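# The folding room at Bovton

Brernudley is a laundry and rental depot. We wash, dry, press, fold and send back work clothing for kitchens, clinics, garden crews and a few hotels. The Bovton building handles the folding and packing, and since June it has also been the place where Nirero is teaching its folding arms to deal with clothes.

This page is a gallery of work at Bovton. The captions were put together from notes kept at the folding tables and from talks over lunch. The page will grow as the work goes on.

## Before the arms

Folding at Bovton has always been table work. Carts come in from the dryers on the north side, and each table takes a cart at a time. A person who has done it for a few years can fold a pair of trousers without looking down. Shoulders and wrists take most of the strain, and the rota is built to move people between folding, labeling and packing so that a whole shift isn't spent on one motion.

The Camenzind line came first, years ago. It is a flatwork folder, and it does sheets and tablecloths. Two people feed it and one takes off at the far end. Before that, sheets were folded by pairs of people walking toward each other all day. Some of the older staff still do it that way at home and say it's quicker for a single sheet.

Flatwork is simple for a machine. A sheet has four corners and no inside. Garments are a different matter, and for a long time the view at Bovton was that they would stay with people.

## What changed in June

Nirero asked for table space and for the help of folders who knew the work. The company's arms learn from recordings of people doing the job with hand-held grippers. The person works the gripper by hand, the camera on it records what the gripper is doing, and the recordings go to Nirero at the end of the shift.

Four folders signed up at the start. The work is paid at the packing rate plus a little, and it counts as a rota position like any other. Nobody is on it for more than 40 minutes at a stretch. That limit came from the folders themselves, who found that squeezing a gripper tires the hand in a different place from folding.

The first week was slow. With bare hands, a folder feels for the seam and the hem before picking anything up. With grippers there is no feel at all, so the eyes have to do that job. Several people said they had to learn what they were already doing before they could do it again with the tool. One habit that came up a lot was the small shake given to a pair of trousers to drop the legs straight. It is over in a second and had never been written into any training sheet.

The training sheet has since been rewritten. New starters now get a page on how to find the waistband in a heap, which used to be picked up by standing next to somebody.

## Trousers and joggers

Elastic is the hard part. A flat waistband stays where it is put, and a gathered one pulls the cloth in beside it, so the two halves of the garment don't want to lie even. By hand, folders stretch the elastic a little as they lay it down and let it go once the cloth is flat. With grippers the usual way is to take hold close to the gathered part, draw it out, and smooth the rest afterward.
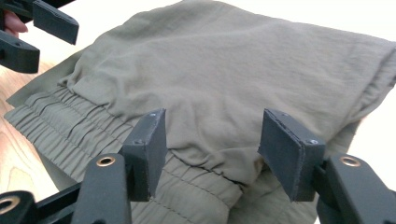

Thin woven cloth brings its own trouble. It slides over itself, and a fold that looked square can creep open while the next one is being made. Heavy cotton is much easier and was used for the first batches. The lighter items were added once people were comfortable with the tools.

Dark colors are also slower, for people as well as machines. Seams are hard to see on them. The tables that take dark items have been moved closer to the windows, a change the folders had been asking for well before Nirero came.

## What it means for the shift

The arms themselves are not on the line yet. Two are set up in the side bay, where they practice on plain towels and are checked by a folder who marks each fold as good, usable or redo. Redo towels go back into an ordinary cart. The side bay handles roughly a cart and a half per shift, far below what a table does.

Brernudley has agreed in writing that no folding position at Bovton will be cut during the trial. The agreement covers hours as well as jobs. It does not say what happens after the trial, and that has been raised at every staff meeting. The answer so far is that the arms would take towels first, and that garments, mending checks and packing would stay at the tables. Some staff accept that and some would like it on paper.

There are smaller effects too. The room is quieter during recording, because the radio is kept down so people can talk each other through a tricky item. Loose threads and missing buttons get spotted more often at the recording table, where everything is handled slowly. Those items are put aside for mending, and the mending shelf has had to be made bigger.

Staff who want a turn with the grippers can put their names on the sheet by the label printer. Each person gets 2 practice sessions before anything is recorded, and it's fine to stop after those.

Page last updated 24 Jul 2023.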